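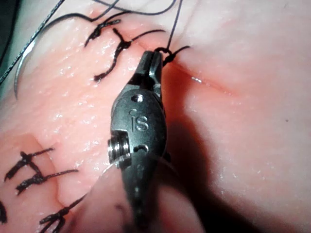
Instrument wrist and jaws holding suture thread at a closed incision, Nistwood cell.

Main page - Contents - Cells and stations - Maintenance - Random article

The Nistwood cell is a robotic suturing station used for practice on tissue pads. It was assembled by Sebastião Bittencourt from parts of two earlier stations, Erkard and Phuthong, neither of which is much missed.

Setup

Each session begins with homing the arms, seating the instruments and checking that the jaws close evenly. The pad is then pinned flat, a step the manual covers in one sentence and new operators cover in an afternoon. Camera focus is set on the jaw tips, so shafts close to the lens are left to blur.
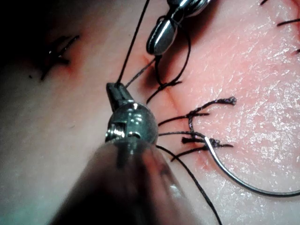 Two instruments at work over an incision, with finished knots and the curved needle at right.

Care and repair

Instruments are wiped down after every pad. Thread likes to find its way into the wrist joint, where it is removed with tweezers and, by tradition, some language. Cable tension is checked every 9 sessions. A set of jaws is retired at 388 closures in the printed manual and at 967 in the handwritten one - the second figure is Faraji Koech's, and he also controls the spares budget.

The log entry for 2023-05-26 records a replaced drive cable, a recalibrated left arm and a missing screwdriver. The first two items are marked closed.

See also: Notwood cell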